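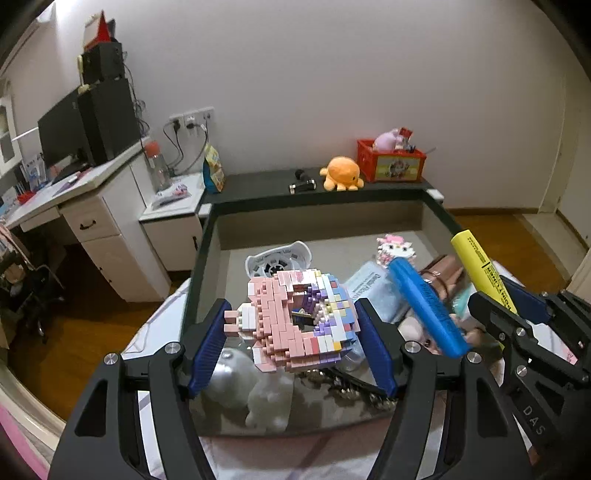
Ciltier Opens Small-Items Sorting Room in Bavaddale

BAVADDALE, November – Ciltier, the household clear-out and reuse service, has opened a sorting room for small items at its Belmonte Street building in Bavaddale. The room takes in the mixed bins that most families have somewhere at home: toys made of tiny building blocks, markers, beads, plastic figures, and bathroom items that ended up in the wrong place.

Until now, Ciltier accepted furniture, kitchen goods and boxed toys only. Mixed bins were turned away at the door. In the past year the company turned away 2,540 of them, and many of the people who brought them asked where else they could go. There was no other drop-off point in town.

The new room has 6 sorting tables. Each bin is opened at a table and gone through by hand. Block-built toys that are still in one piece are kept that way and are not broken down for bricks. A finished block cat or a block ring is easier to rehome as it is, and children tend to pick the built ones first. Single bricks go into trays by color.

Markers are tested on scrap paper. Those that still write are bundled for classroom use, and the rest go to a plastics recycler. Small figures are wiped down and bagged. Beaded pieces are checked for broken strings. Sealed personal care items, such as packaged dental flossers, are set aside in a separate box and passed on only if the package has not been opened. Opened ones are thrown out.

Loose plastic parts are the slowest part of the work. A curved piece or a wheel may belong to a toy elsewhere in the same bin, so parts stay with their bin until everything else has been sorted. Parts that still have no match are held for 72 hours and then recycled.

A trial of the room ran for 7 weeks before the opening. Nearly all of the bins brought in during that time were sorted on the day they arrived. The trial also led to one change in the rules – bins must now be no bigger than a person can carry alone.

The sorted items go out through the Geton shelf program, which places open shelves in laundromats, waiting rooms and after-school rooms in the Bavaddale area. Families can take what they want from the shelves at no charge.

Residents can bring mixed bins to the side entrance on Belmonte Street from 9 a.m. to 4 p.m. There is no fee and no appointment is needed. Please take out batteries, glass and anything sharp before coming. Bins are emptied and can be taken home the same day or left for reuse.

About Ciltier

Ciltier collects, sorts and passes on used household goods in Bavaddale and nearby towns. Questions about the sorting room can be asked at the front desk during opening hours.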